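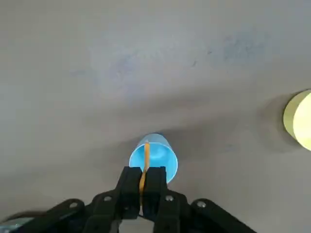
Photo: Drurer / Surnthorpe Workshop Help

Parallel-link gripper gives false "object held" on thin strips

Posted by Drurer

I'm building a small arm on a shared bench. The gripper is a two-finger parallel-link type, black plastic links on screw pivots, one servo. It handles plastic cups without trouble. With the orange strip between the fingers, as in the photo, the software reports "closed, empty" on some tries and "held" on others, with nothing changed in between. I compare servo position to a fixed threshold: 164 counts is fully closed, and anything above that is treated as held. Is there a better test for thin material?

Biswas
Your threshold has no margin. Play in four links can easily swallow the thickness of a strip. Close the empty gripper 200 times, log the final position each time and look at the spread. If the spread is larger than the difference the strip makes, position alone will not tell you anything. Tighten the pivots until the links just move freely, then log again. After that, add a current reading at the end of the close – 2 samples a short interval apart, once the servo has settled – and see whether it separates the cases any better.

Burnholm
use a bigger servo

Drurer
Logged it. Empty spread was wider than the strip, as suggested. Tightening the pivots cut it by almost half, still not enough. Current is no help either, the empty fingers press on each other just as hard. Will try thin rubber pads on the fingertips next and post the log under thread 1442.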